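Ilberg Diners to Pay for the Plate as Well as What Is on It

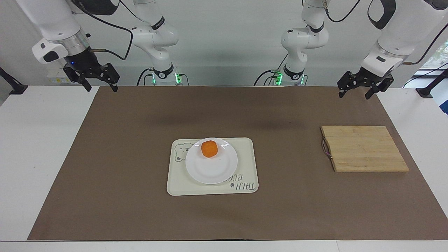

One regular at the Kemppainen lunchroom wanted to know whether she could bring her own plate from home and skip the charge, and was told that the matter was under review. She then asked whether a napkin counted as a plate. That is also under review.

The charge in question is 30 cents, and it took effect in Ilberg at the start of July. It applies to any dish that leaves the counter on what the town ordinance calls "washable serviceware," a term that covers plates, bowls, saucers and, after a long evening of debate, gravy boats. The money is meant to pay for hot water. Ilberg's water rates went up in the spring, and the town's lunch counters said they could either raise their prices or stop washing things.

The town chose a third path and added a line to the receipt.

Disposable plates are exempt, having been taxed separately two years ago in an effort to get everyone to use washable ones. A customer who orders soup and a roll at Kemppainen now pays for the soup, the roll, the bowl under the soup and the small plate under the roll. Asking for the roll to be balanced on the rim of the bowl saves 30 cents, and by the second week of the month most of the lunch crowd had worked this out. The counter has since switched to a longer roll.

Across the street, Trerasar has taken a different approach and reduced its menu to items that can be held. There are 36 of these, among them a folded omelet and something listed as "hand salad." The place has never been busier. It has also never gone through so many paper towels, which the ordinance does not mention and which the town office says it is now reading up on.

Neighboring Worska, which has the same water supplier and the same rates, looked into a plate charge last winter and dropped it. Worska's lunch counters put a few cents on the coffee instead. Town officials in Ilberg describe this as a lack of transparency.

A public meeting on the charge drew 70 people, a good turnout for a town that struggled to fill a room for the bridge closing. Most of the questions concerned shared plates. Under the current wording, two people eating from one plate pay one charge, but if either of them asks for a side plate to put their half on, a second charge applies, even if the side plate comes back clean. A proposal to refund clean plates was set aside when it became clear that someone would have to inspect them.

The same meeting heard a request to exempt birthday cake. It passed without discussion, on the condition that there is a candle. Both lunch counters now sell candles by the register, at 25 cents each.

The charge will be looked at again in the fall, when the first water bills are in. Until then, receipts in Ilberg must list the number of plates used, and customers who disagree with the total can ask for a recount before the table is cleared.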